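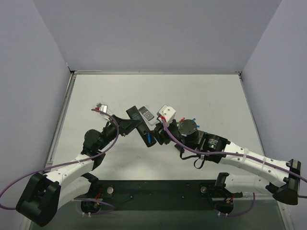
BALLARAT, June 3, 2025

Print this page | E-mail this page

About Grimamel

Grimamel helps small and medium manufacturers, packing houses and training colleges plan the purchase of robots and other automated equipment. We do not build or sell machines. Our clients come to us before they have signed an order, and in most cases before they have settled on a budget.

The company was formed by the merger of two regional practices, Fitby Cost Advisers and the Zacharopoulos engineering office. Fitby had worked for many years on capital budgets for food and furniture plants. The Zacharopoulos office prepared floor layouts and safety reviews. The merged company took its present name in March of its first year and has kept both lines of work under one roof ever since. We now employ 44 staff, most of them at our Ballarat centre.

What we do

A typical engagement begins with the task itself. Our staff visit the client's site, record how the work is done by hand, and agree on what the equipment would be expected to handle. Two arms working together over a shared table, as at the top of this page, call for a different plan from a single arm beside a conveyor. The bench, the mounting, the power supply and the space kept clear for staff must all be allowed for, and each carries a cost that seldom appears in a supplier's first quotation.

From there we prepare a written equipment plan. It sets out the purchase price, delivery and installation, operator training, spare parts, yearly servicing and the expected date of replacement. Grippers are listed on their own line. They wear at a different rate from the arms that carry them, and a change of product often means a change of gripper.

Clients who wish to go to tender may ask us to draft the documents and to score the replies. Clients who wish to lease are given the same plan with lease figures set beside purchase figures over the same term. Our fees are fixed at the outset. We accept no commission from any maker, dealer or finance company.

The Bulemier Program

Schools and training colleges make up a growing share of our work. The Bulemier Program was set up for them. It offers a shorter form of the equipment plan, written to match the school funding year, and a 12 month follow-up visit at no added charge. The visit compares what was budgeted with what was spent, and the results are given to the college in a form that can be attached to its next funding request.

To date 66 colleges and training centres have taken part. Some have gone on to buy equipment. Others have chosen to share a workcell with a neighbouring college or to delay the purchase by a year, and we regard these as proper results of the planning process.

How we keep our figures current

Grimamel maintains a register of more than 500 completed purchases, supplied by past clients under agreement. Names and sites are removed before any entry is used. The register records quoted cost, final cost, time to installation and hours of staff training. It is reviewed every March, and entries that no longer reflect current prices are marked as historical.

Our people

Our staff come from accounting, mechanical and electrical trades, teaching and plant supervision. Every plan is signed by one member of staff with a finance background and one with an engineering background. New staff spend their first weeks on the floor of our test room, learning to set up and run the kinds of equipment they will later be asked to cost.

Working with us

Enquiries are welcome from organisations of any size. A first meeting may be held at our centre or at your site, and there is no charge for it. Please bring a floor plan and an outline of the task you have in mind. Supplier quotations are useful if you already hold them, but they are not required.

We use cookies to remember your settings and to measure visits to this site. By continuing to browse you agree to their use.

Contact us | Copyright Grimamel. All rights reserved. | Back to top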